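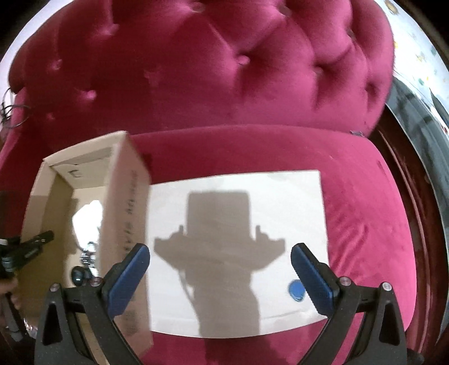

Home | Seating | Care and Set-up | Parts | Returns | Contact

Section 4: Keeping the seat clear

The Flilmont tufted seat is sold as something to sit on. Most of ours, going by the letters, end up as a shelf. This section covers the small things that collect on the cushion and a way to keep them in one place. I wrote it for the Drosum edition of the guide, and I have cut the parts that promised a tidier life. A box will not do that.

Before you start

Empty the seat. Run your hand along the line where the cushion meets the back, and then around each button. Anything thin or round finds its way to that line sooner or later, and the folds around the buttons will take a bead or a coin.

CAUTION: Do not pull on a button to open up the fold. The buttons hold the tufting in place.

4.1 Cleaning the cushion

1. Brush the velvet in one direction with a soft clothes brush. Lint shows up as pale specks, and it shows worse on dark red and pink than the showroom would like you to think.

2. Go over the seams with the brush tip. Sticky rollers are sold for this. I have tried the Fultix one and would save the money.

3. Lay a sheet of plain white paper on the cushion and put the small loose things on it as you find them. A bottle cap is easy to see on white and easy to lose in a fold.

NOTE: Velvet changes color with the angle of the light. Crimson at one end and bright pink at the other does not mean the fabric has faded. Look at it from the other side before you write to us.

4.2 Choosing a box

4. Pick an open cardboard box with a flat floor and walls high enough to stop things from sliding out. A used shipping carton is fine. You can buy a fabric-covered "sofa organizer" for a good deal more, and I have yet to hear what it does better.

5. Check the rim. Corrugated board with a torn upper edge can catch on velvet pile, so fold tape over the rough part if the box will be moved often. Die-cut handles are useful for lifting, but small items can slip out through them if the inner flap is loose.

6. Set the box down on the cushion from above. Do not drag it.

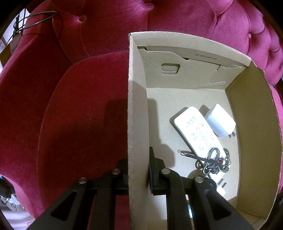
4.3 Filling the box

7. Put in only what gets used from the seat. A remote control and a power adapter are reasonable. Batteries, receipts and pens are how a box turns into a drawer.

8. Lay the remote flat with the buttons facing up. Standing it on end looks neat for an hour.

9. Lay the adapter beside it, with the metal prong pointing away from the cushion and the remote. Unplugged adapters only. Never use one inside the box, however short the cord.

10. Keychains go in last. The clip, the cord and any beads tangle with whatever is underneath, so lift them out first too. 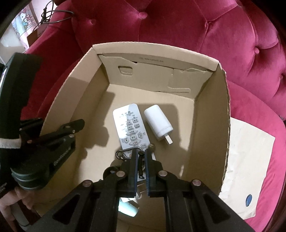

If you share the seat with other people, expect the box to be full again within days. Empty it onto a table, put back the items from step 7, and find somewhere else for the others. Some households do this once and then give up on the box, and I can't say they are worse off.

CAUTION: Take the box off before anyone sits down.

Continue to Section 5: Moving the seat

Reader comments (4)

özkan_fan: Step 5 is right about torn edges. Mine left a line in the pile. It brushed out, mostly.

Lorna: Can I use a plastic tub instead?

Gareth Mapplebeck (author): Yes. Check the underside for molded ridges first.

pt300: Did this in October. Found two keys behind the cushion, neither of them mine. The box is now full of pens.

Contact the guide desk | © Flilmont Seating | Page revised 25/10/2025 | Back to top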